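La pinza coge bien el pulsador y lo suelta torcido en la cinta

Ornella Sorrentino
10 de junio de 2020

En el taller compartido tenemos un brazo que pasa pulsadores de seta de la mesa a una cinta verde. Los coge. Luego los deja con la dignidad de un borracho en una acera. He gastado 76 tornillos y la paciencia de mi socio. La cámara de la muñeca ve esto al acercarse:
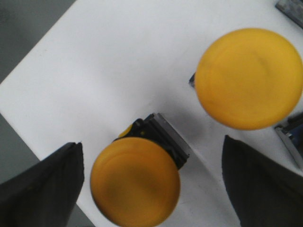
Dos setas amarillas en la mesa, con los dedos a los lados de la más cercana.

¿Cambio los dedos o el programa?

Levchenko

Compra una pinza buena. La mía costó 999 euros y no da guerra.

Sandro Villa

Antes de hacerle caso al de los 999, mira cómo agarras. La seta es más ancha que el cuerpo y rebosa por los lados; si aprietas por el borde, la pieza bascula. Yo cerraría sobre el cuello metálico, con el eje vertical, y bajaría despacio hasta que el bloque azul toque la cinta. Abre entonces, espera 400 milisegundos y sube recto. De pie se aguanta sin ayuda: 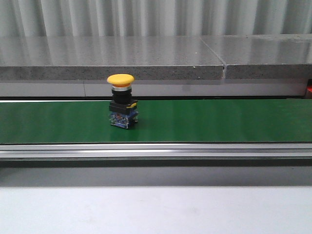
Orden de las pruebas

1. Cinta parada. Sí, parada.
2. Soltar siempre en el mismo punto.
3. Cinta en marcha, a la mínima.

Comentarios

Prutodgate: El paso 1 me habría ahorrado todo diciembre.

Ornella Sorrentino: Probado con la cinta parada. Ya solo se cae cuando viene alguien a mirar.

Levchenko: Sigo pensando que una pinza buena.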